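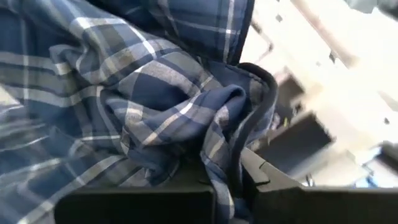

It was raining hard on the morning I drove out to Birnard for the open day, and by the time I had found the right door (there are three, and two of them are painted shut) I was wet enough that the first person I met offered me a towel before she offered me her name. She runs the garment handling group at Krasniqi, and she asked me to leave that name out of this piece, because, as she put it, her mother prints everything out and mails it to relatives. So she will be "she" here, and I hope you will get to know her anyway.

I had come to see robots handle clothes. I have ironed a fair number of shirts in my life and have never once thought of it as a scientific problem, and I told her so while we stood by the coffee urn. She laughed and said she hears that from nearly every visitor.

"People come in having seen a robot arm lift an engine on television," she said, "and then they see ours spend a whole minute on the corner of a sleeve, and they look at me as if I ought to be embarrassed. I love that minute! An engine is the same shape when you put it down as when you picked it up. A shirt has changed its mind by then."

The Birnard building used to be a bakery supply warehouse, and there is still a faint smell of vanilla on the stairs, or I persuaded myself there was. Krasniqi moved in last November and has filled the ground floor with work stations. The open day on Tue 16 January was the first time the public had been let in, and they had planned for 91 visitors, that being the number of chairs. I didn't get a chair, and neither did a family with a stroller who had driven over from Ludau, but we were all very happy leaning against the radiators.

She started out a long way from robots. She worked summers in her aunt's alterations shop in Ludau, mostly hems and zippers, and she says she still thinks with her hands first. "I'd watch the arm go in on a fold and I'd feel it in my own fingers that it was going to come away with nothing. It took me a good year to learn how to say that to an engineer in a way that was any use. Now I mostly say, go lower, and they go lower."

We went over to watch a session, and I will admit I had expected something quicker and more dramatic. What I got was closer to watching somebody read. The two fingers come toward the cloth, they think about it, and they close. A boy next to me wanted to know if it could do socks. (It can, she told him, but it doesn't like them, and he seemed to think that was very reasonable.)
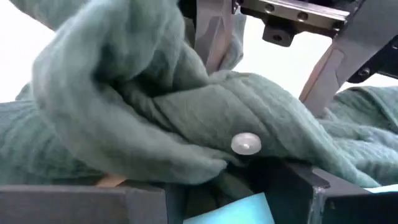 Working on the green garment at Birnard. The small white button is one of the things she teaches newcomers to watch for.

Buttons, it seems, are a subject on which she can talk for as long as you will let her, and I let her. "A button is wonderful, because it tells you where you are. You've got this great soft heap and no idea what's the front, and then there's a button and you can start to guess. And a button is awful, because if you close on it by accident you're holding something small and hard when you thought you were going to be holding something soft. Texture is the same way. A plain weave and a ribbed knit don't want to be picked up alike, and you can't just tell the arm to be gentle and hope for the best."

I asked about plaid, having a closet full of it myself. She made a face. "I wear it on weekends. At work it's a pain in the neck. You look at the stripes and you think they'll show you how the cloth is lying, and sometimes they do, beautifully. Then you get a really good crumple and the lines go wandering off every which way, and a dark square looks a lot like a shadow. The edge is what you hope for. If you can find a hem, you have a place to begin."

The software that keeps track of all these attempts is called Hidix, and everyone on the floor talks about it the way my grandfather talked about his truck. It logs each grasp, the good and the bad together. On an ordinary day they get through some 500 of them, and she would like to see 900 by the summer, although she told me I shouldn't hold her to it, and then a little later told me I could. Her group keeps a shelf of 200 garments, washed on a rotation, because cloth that has been handled all week goes limp and starts being too cooperative.

What is it all for? I asked that late, over a second coffee, when most of the visitors had gone to look at the loading dock. She took her time.

"My aunt's hands are bad now," she said. "She can still sew, but sorting and folding hurts her, and there's so much of it in a shop, in a hospital laundry, anywhere. I'm not interested in a machine that sews like my aunt. I'd like one that deals with the basket so she can get on with it."

Her aunt has been out to Birnard once. She watched for half an hour, said the fold was sloppy, and asked when she could come back. The next open day will be in the spring, and they are going to get more chairs.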